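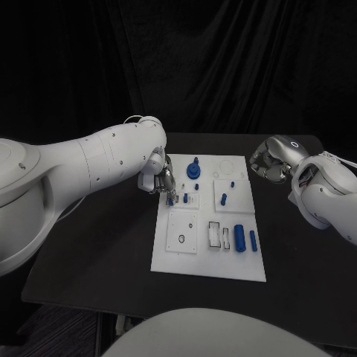

Figure 1. Blue peg at the corner of the assembly board.

Print | E-mail

Marking Time Shifts in a Dual-Timeline Novel
Project report, Darcy Pearce and Girish Thakur

1. Purpose

The project tested whether changes of time period in a long romance novel can be marked consistently by two readers working apart. The text was The Brolell Letters, published by Pallus. It follows a married couple in the present and the same couple before their marriage. Chapter headings carry no dates, so a reader has to infer the period from the text.

2. Material

The novel has 30 chapters. All were read in the paperback edition. The prologue and the author's note were left out. Letters quoted inside a chapter were treated as part of that chapter, even where the letter itself belongs to an earlier period. This rule was adopted in May, after the first trial reading produced different marks for the same letter.

3. Method

A time shift was defined as a move of the main narration to another period lasting at least one full paragraph. A character remembering something in a single sentence did not qualify. Each reader marked the first word of the shift and the first word after it, then noted the signal used:

T - change of verb tense
P - place name tied to one period (for example, the Tinov boarding house)
N - form of a character's name
B - blank line only

Where more than one signal was present, the earliest in the text was recorded. Reading was done in sessions of 30 minutes. Marks were not compared until both readers had finished.

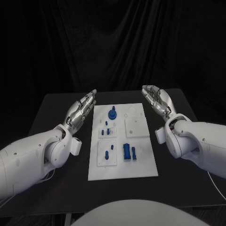 Comparison was done on Monday, chapter by chapter, with both marked copies open. A mark was accepted as matching if both readers had placed it in the same sentence. Signal codes were compared separately, so a shift could match in position and differ in code.

4. Results

Both readers found a shift inside 11 chapters. The remaining chapters stay in one period throughout. Positions matched in most cases. The disagreements came mainly from the ferry chapter, where the narration slides into the past through a long conversation and neither tense nor place changes at a clear point.

Agreement on codes was weaker. Code N caused the most trouble. The heroine is called Mrs. Hosseinzadeh in the present and by her first name in the past, but her sister uses the first name in both periods. Pearce coded these passages N and Thakur coded them B. Code T was the most reliable, as the present-day narration is in the present tense almost everywhere.

5. Limits

One novel was read, and both readers knew the plot in outline from the back cover. The one-paragraph minimum excludes some short flashbacks that other readers would probably count. The "earliest signal" rule favors blank lines, which come before any wording on the page. A second pass should record all signals present and drop B unless it stands alone.

6. Division of work

Pearce wrote the coding rules and Sections 1 to 3. Thakur prepared the comparison sheet and wrote Sections 4 and 5. The marked copies are kept with the sheet.

Print | E-mail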